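Home Issues Articles Authors Submit About

Search this journal Search Advanced

4. Coordination and credit in the Meltside hunt

4.1 The setting of the campaign

The promotional campaign for the second series of Meltside asked viewers to find 218 still drawings that had been placed in public and on the web before the first episode was shown. Each drawing carried a short code. Entering the code on the campaign site unlocked the drawing for everyone, and the name chosen by the person who entered it was shown beside it. When all the drawings were unlocked, the site was to play them in order as a short animated sequence.

The rules were brief. One page of the campaign site explained how to enter a code, and another listed the kinds of place where drawings might be found: shop windows, station posters, magazine inserts, the closing seconds of online videos and the packaging of a few tie-in goods. No rule dealt with sharing codes between players, and no rule dealt with guessing them. Both became important.

Our interest is in how a loose group of viewers divided the work, and in how they settled the question of who had found what. Earlier sections described the wider history of hunts of this kind in animation fandom. In this section we draw on the public message board where most of the English-language discussion took place, on the shared spreadsheet that grew out of it, and on interviews with people who had used both. The board was read in full from the opening of the campaign to the end of June, by which time discussion of it had nearly stopped.

4.2 Material and method

We collected 888 posts from the board. Posts that only repeated a link or quoted another post without comment were left in, as they often marked the moment at which news of a find passed from one group to another. Each post was read by both authors and given one main purpose: reporting a find, asking for help, checking a claim, arguing about rules, or other talk. Where we disagreed, the post was read again and discussed until we had settled on a single label.

The spreadsheet was more difficult to use. It had been edited by many hands and its early history had been lost when it was copied to a new account. We had the later history, which shows when a row was changed and what was changed in it, and we had two saved copies of the earlier version kept by a player. We have treated these copies as a partial record only.

Interviews were carried out by voice call or in writing, according to what the player preferred. We asked each person to describe a find they had taken part in, then a find they had doubts about, and then how they had come to hear of the hunt. Player names in the text have been changed, apart from those of two people who asked to be named.
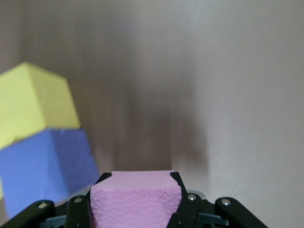
Figure 5. A pink foam cube held between two black gripper fingers.

4.3 How the work was divided

For the first several days there was very little division of labour. Players posted what they came across, and a find was often reported more than once. The most common request was simply to know whether a drawing had already been unlocked, a question the campaign site could answer but only slowly, as it showed the drawings on many separate pages.

The spreadsheet changed this. It was begun by Ikechukwu Babalola, a long-standing member of the board, who told us that he had wanted a list he could read on his phone while travelling. It had one row for each drawing and columns for the place, the finder and a link to a photograph. Within a short time other people had added columns for region and for the type of place. From then on requests on the board became more exact. In place of general appeals we find posts asking whether anyone lived near a named station or could buy a given magazine before it left the shelves.

Three kinds of work can be made out from this point. Some players searched in person, usually in their own town or along a route they already travelled. Others searched online, going through videos and partner sites in order. A smaller group did neither, and spent their time keeping the list in good order. These last players are almost absent from the campaign site, which credited only the person who entered a code. In the spreadsheet history they are the most active of all.

The groups were not fixed. One player, whom we call Sarnik, began by searching videos and moved to list-keeping when the supply of videos ran low. She described the change as a matter of having time in the evenings and no shops nearby that stocked the goods. Others moved in the opposite direction, most often when a poster was reported in their area and the board wanted a clear photograph of it.

4.4 Claims and doubts

Most claims were accepted without comment. A photograph that showed the drawing and something of its surroundings was enough, and in many cases a claim with no photograph was accepted if the code worked. Players spoke of this as ordinary good manners. Checking every claim would have slowed the hunt, and the site itself gave an answer within seconds.

Doubts arose when a code worked but its source could not be explained. The first such case concerned a drawing listed as having been found in the window of a bookshop. Two players visited the shop and could not find it. The person who had entered the code, using the name Adebisi, said at first that the poster must have been taken down, and later that the code had come from a friend. No photograph was ever supplied. The row in the spreadsheet was left in place with the location column blank.

A larger dispute followed when five drawings were unlocked in one night, all under the same name. A list-keeper noticed that the codes shared a pattern in their last characters, and suggested that somebody had worked out the rest by trial. The thread that followed is the longest on the board. We labelled over a third of its posts as arguments about rules, a far higher share than in any other thread.

Two positions can be seen in it. On the first, the aim was to unlock the full sequence, and a working code was a working code however it had been reached. On the second, the drawings had been placed so that people would go and look for them, and guessing a code took a find away from a person who might have come across it the next day. Players who searched in person tended to hold the second position, though there were exceptions. Several online searchers held it strongly as well, on the grounds that they had spent many hours watching videos for codes that could have been guessed.

The publisher did not take part. Wostamura, the agency running the campaign site, made one change that players took as a response: a short delay was added after a wrong code. No announcement came with it, and we have not been able to confirm why the change was made.

4.5 Settling the record

The dispute ended without agreement, and the hunt carried on. What did change was the spreadsheet. A new column headed "how" was added, in which a find could be marked as seen, told or worked out. Most earlier rows were filled in by their finders over the following week. Some were never filled in, and remain blank in the last version we have.

The column let players keep a single list while still disagreeing about what ought to count. Those who objected to guessed codes went on looking for the physical drawings, and in several cases found them. These later finds were entered on the same row, so that a drawing might have one name beside it on the campaign site and a different name in the list. Primo Marchetti, the second player who asked to be named, has three such finds. He told us that he thought of them as his own and that the name on the site did not trouble him — he had the photographs.

When the last drawing was unlocked, the site played the sequence as promised. Discussion on the board turned quickly to the sequence itself, its music and what it might say about the second series. The spreadsheet continued to be edited for some time after this. Most of the late edits are small ones: the spelling of a street, a better link, a name added to a row that had carried none.

Related articles

Poster hunts and the late-night schedule
Keeping a fan wiki after the final episode
Who translates the magazine extras?
Tie-in goods and the regional shop
Reading old message boards: a note on method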